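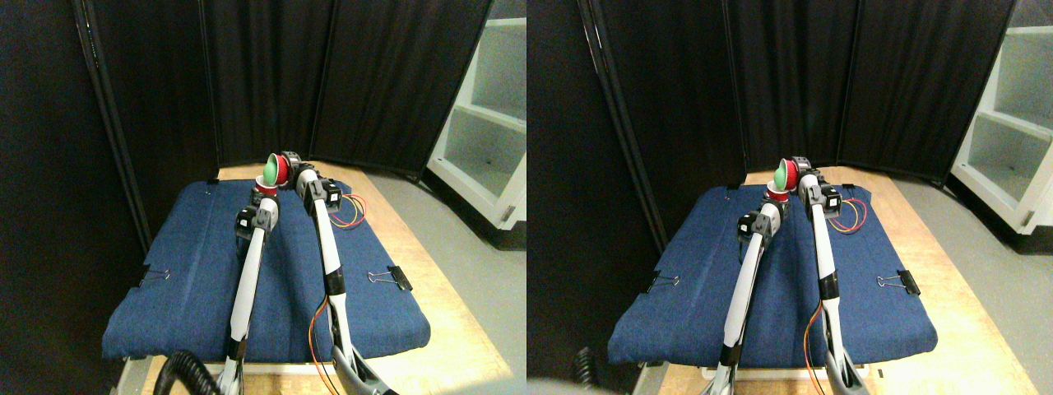
# Cups on the blue mat

Cup stacking at the Grurnside workshop, one afternoon in June. We went through the Tomar cups first, then the Briltden ones. A session is 15 minutes, with 4 sessions before a break.

The red and green cups nest well, green inside red. A smaller red one goes with them.

The mat is blue cloth, held at the sides with binder clips - tape left marks on the table. Black screens stay up behind it all day. 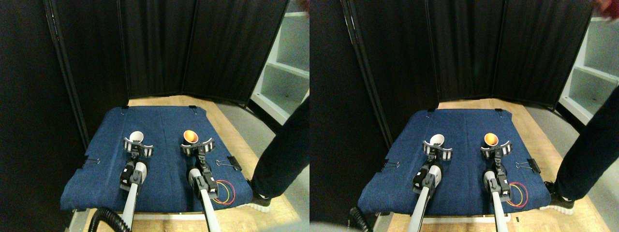
White cups are kept as a separate set. One has an orange interior, so it is easy to pick out when they are side by side.

Cups go back in the Zindside box at the end of the day, largest at the bottom. The list for the full set is on sheet 30, by the door.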